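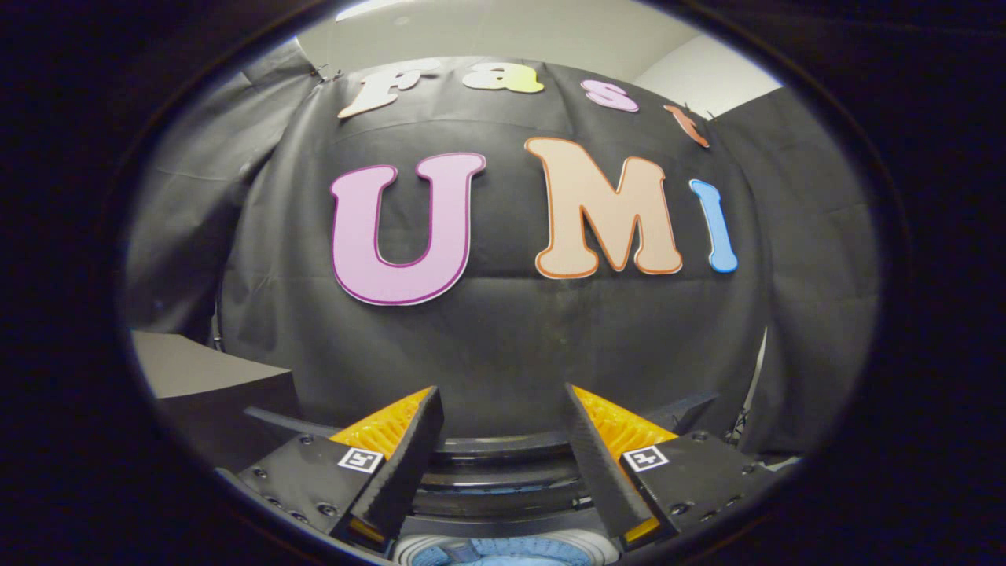
3. Hanging the cloth and placing the letters

I'll start with the cloth, since I spent far more time on it than I planned to. When I wrote the proposal I thought of the backdrop as the thing behind the thing. You hang it, you stick your letters on it, you're done. Then I hung the first one at the Dultlow hall and watched it fold itself into pleats along both sides, and two letters that I'd lined up with a ruler on the floor were suddenly leaning toward each other like old friends. So this section has more about fabric in it than you might expect from a paper on lettering.

All the signs I looked at were temporary ones, the kind people put up for an open day or a school fair and take down again the same evening. I visited 22 of them between the Dultlow hall and the Erkley annex, and I helped hang 16 myself (badly at first). Every one used a dark cloth with cut-out letters attached to the front. I left out painted banners and anything printed in one piece, which behave very differently when the cloth moves.

3.1 Folds, creases and clips

Black cloth is popular for a good reason: pale letters jump right off it. It also shows every bit of dust and every crease from the box it was stored in. I tried steaming, I tried hanging the cloth overnight, and I tried a trick Arnel Salazar showed me where you roll it onto a cardboard tube and never fold it again. The tube won by a mile. Steaming was fine too, but you need a place to plug in and a lot of patience.

What I hadn't thought about was where the clips go. A small clamp near each top corner is the usual arrangement, and you can see one at the upper left of the cloth in Figure 2, with another small clip over by the orange "t". With the weight held mostly near the corners, the cloth tends to hang in loose vertical folds down the sides. The middle is where I'd put anything that matters. If a word has to run wide, I now add clips along the top until the folds calm down, and I check again after an hour - cloth settles more than you'd think.

3.2 Two sizes on one cloth

My favorite layouts had a short word in small letters with something much bigger underneath. Figure 2 is a nice clear case, with "Fast" across the top and "UMI" below it in letters that are far larger. You get the big word at once and the small one a moment later, at least I do. I asked 135 visitors at Erkley to read a similar two-row sign from the doorway and tell me which row they'd noticed first, and most of them said the big one. No surprise there! The part I liked was that hardly anyone lost the small row completely, as long as it sat above the large one. When I swapped the rows, people started skipping it.

3.3 Color and outlines

Mixed colors are where I changed my mind. I came in thinking that a different color for each letter would break a word apart, and I had a whole paragraph drafted about it. I've thrown that paragraph out. Soft colors on a dark ground hold together pretty well, even cream next to yellow next to pink, provided that the letters share some other feature. An outline does that job nicely. The small letters in Figure 2 each have an edge in a slightly darker version of their own color, while the large "U" gets a dark purple outline with a thin white border inside it. The "M" is peach with an orange outline and a white inner edge.

That white inner line is worth the extra cutting, in my opinion. I made a set with it and a set without it and hung them side by side at Dultlow, and the first set looked crisper to me from the back wall. It's one person's eye, so take it as that.

Narrow letters need a bit of care. A capital "I" is always going to be slimmer than a "U" or an "M", and if it also comes in a pale color at the end of the row it can drift off from its neighbors. The blue "I" in Figure 2 has a deeper blue outline, and I'd do the same. I'd also pull an "I" in slightly closer than the even spacing you'd measure with a ruler.

Spacing by eye is slower, and I haven't found a way around that yet. My notes on it, along with the measurements for each sign I helped hang, are in Appendix B.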